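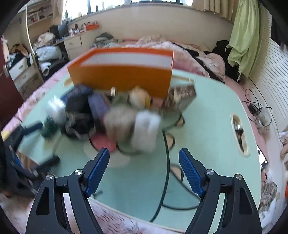
Tabletop session with the hand-held gripper: soft toys, pouches and an orange box.

Software engineer, manipulation policies and data tooling
Kuusk - full time - reports to Svitlana Kobzar

Kuusk writes the software that turns hand-held gripper recordings into policies an arm can run. We are hiring one engineer to work on the part between the raw recording and the trained policy. Most of our recordings are made in ordinary homes, on whatever table is there, with plenty going on in the background.

You would take over Tudden, our replay and labeling tool, and share Fornia, the training and evaluation code, with two other engineers. Tudden is mostly Python with a C++ core. It lines up video with the gripper pose and finger opening, finds stretches where tracking is lost, and splits a session into single picks and places. The splitting works well on rigid objects and badly on cloth and plush. Fixing that is the first job.
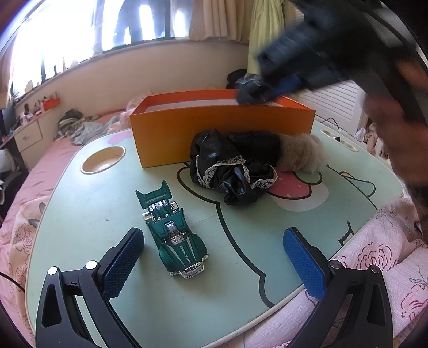

Reading time: 2 min

Wide-angle video from close to the fingers bends table edges and smears anything that moves fast. A glossy toy car and a bunch of shiny black fabric can be in view together, and a gloved hand may come in at the side. The perception code has to keep the target object through all of this, and the planner has to get a grasp it can use.

What you would do in the first year:
Rewrite the session splitter so that it handles soft objects.
Cut the load time for a set of 300 recordings in Tudden. It is too slow to work with now.
Clear the old bug list, which stands at 847 entries, many of them duplicates.
Move camera calibration out of the training scripts and into its own package.
Help run policies on the arms at our Zombridge site and report what fails.

What we need from you:
Solid Python and enough C++ to change code you did not write.
Work experience with camera geometry, pose tracking or SLAM.
Some practice training imitation learning models. A degree is not required.
Clear written English. Most decisions here are made in writing.

Useful but not needed: ROS 2, video codecs, fisheye lens models, motion planning.

The job is based in Zombridge, with 2 days a week from home if you want them. The team is small and there is no on-call duty. Start date is open, but no later than July.

To apply, send a resume and a link to code you wrote, or a short note on a bug that took you a long time to find. There is one call, then a paid work sample on real recordings, then a visit. We will talk to no more than 20 people, and everyone who applies gets an answer.

Applications go to Svitlana Kobzar through the form on this page.
Posted 19/02/2024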